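Kedville Program Opens Engineering Labs to Girls in Middle School
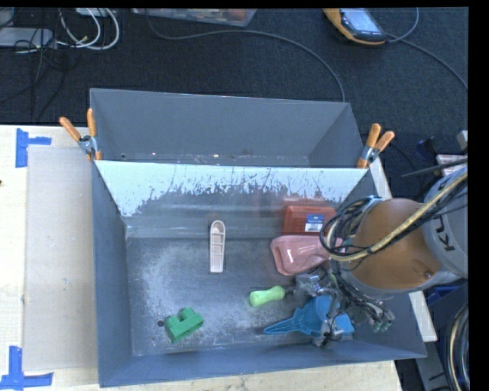

KEDVILLE, August 2023 – A free after-school engineering program for girls in grades six through eight will expand to all four public middle schools in Kedville this fall, the school district announced. The program, called Breltus, has places for 120 students, up from the single classroom it started with at Arham Middle School.

Applications are open to any girl enrolled in the district, including those who have not taken a math or science elective. Students who are homeschooled within district boundaries may also apply if space remains after the first round. There is no entrance test. Applicants write a short paragraph on something they would like to build or fix, and a parent or guardian signs the form.

Purificación Gallardo, a former civil engineer who now directs the program, said middle school was chosen on purpose.

"By the time they get to high school, a lot of girls have already decided which classes are for them," Gallardo said. "We had ninth graders telling us they liked building things but had stopped signing up for it two years earlier. So we moved the program down."

Breltus began as a weekly club with one teacher and a closet of donated supplies. Students met after the last bell and worked in pairs on small projects, among them a footbridge model, a water filter and a simple alarm circuit. The club had a waiting list by its second semester, and the district agreed in June to pay for a coordinator and for buses home.

Most of the remaining cost will be covered by a three-year grant from the Vishwakarma Foundation, a local charity that supports technical education. The foundation will also give each school $2,000 a year for tools and materials. Teachers will decide how the money is spent, but they must file a short report at the end of each school year.

Sessions run for 90 minutes, twice a week. The fall term covers basic design, measurement and wiring. In the spring, students choose between a coding track and a construction track and spend the rest of the year on one project. Finished work will be shown at an open evening at Arham in May, and families are invited.

Each school will also be matched with women working in engineering, computing and laboratory science. The mentors will visit once a month and answer questions from students between visits through a supervised message board. Gallardo said the list now includes a surveyor, two software developers, a chemist at the county water plant and an aircraft mechanic. She is still looking for mentors who speak Spanish or Vietnamese.

"Some of these girls have never met an engineer, man or woman," she said. "They ask very practical questions. What time do you get up, do you have to travel, did you get bad grades in anything. Those are good questions and they should get a real answer."

District figures show why school officials wanted the expansion. Of the 1,355 students who signed up for a high school engineering or computer science course in Kedville over the past five years, fewer than a quarter were girls. The share was higher in biology and chemistry, where girls made up slightly more than half of enrollment.

The district will follow the students in the program through tenth grade to see which courses they choose. Results will be reported to the school board each spring. Parents can decline to have their daughter included in the tracking without losing her place.

At a public meeting on the plan, several parents asked whether boys would have a similar option. The district said the existing robotics and model-building clubs will continue at all four schools and are open to everyone. Two parents also asked for a later pickup time, and the bus schedule was changed so that the last route leaves at 5:15 p.m.

Application forms are available at the front office of each middle school and at the Kedville Public Library. Families will hear back within two weeks of applying. If more students apply than there are places, names will be drawn by school and grade, and the rest will be put on a waiting list for the spring term.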